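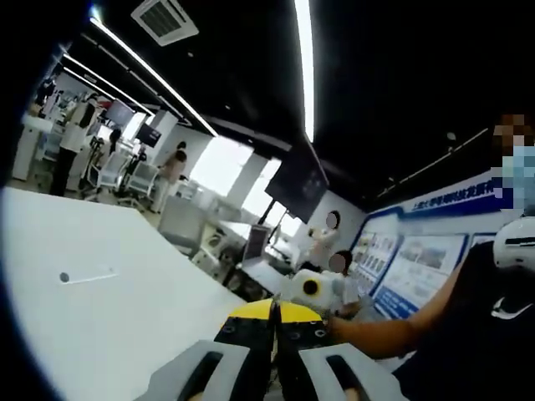

Niltow 200 Shared Lab Table

Last updated: February

The Niltow 200 is a large white work table for labs and prototyping rooms where several people use one surface during the day. It is supplied by Trilitz as a complete table or as a replacement top for an existing Claro frame.

Work surface

The top is a single sheet with a matte white finish on both faces. Matte was chosen over gloss for use under linear ceiling fixtures, where a gloss top throws a bright line back at anyone standing at the long side. Small dark parts and screws are easy to find on it. Pencil marks come off with a damp cloth. Marker ink needs isopropyl alcohol and should be wiped off the same day.

Length: 200 cm
Depth: 100 cm
Maximum evenly spread load: 100 kg
Leveling range, each foot: 3 cm

Cable pass-through

One cable hole is standard. The hole is small and sized for sensor leads and thin USB cable with the plug removed or fed from below. It will not accept a molded power plug. Power should be brought up at the table edge with the clip-on channel, ordered separately. Additional holes can be drilled at the factory, up to 8 per top. Drilling on site is possible with a sharp brad-point bit, working from the upper face with a backing board clamped underneath. Seal the cut edge before use.

Standing and seated use

Table height is fixed at order. The standing height suits bench work with parts passed from one person to another across a corner. The seated height matches the Claro workstation line, so a row of monitors and mesh chairs can be placed along a wall at the same level. Mixed heights in one room are common and need no extra hardware.

Placement

Leave 100 cm clear on any side where people stand. Avoid placing the top directly below a ceiling air-conditioning vent if light parts or paper labels are handled on it.

Care

Do not use abrasive pads. Do not drag fixtures with bare metal feet. Check the frame bolts after the first week and again after any move.

Ordering

Replacement tops ship flat from the Subramaniam warehouse, with pickup on Tuesday by arrangement. Drilling drawings go to Danang Simanjuntak and must show the hole position measured from the left front corner.

3 comments
8 shares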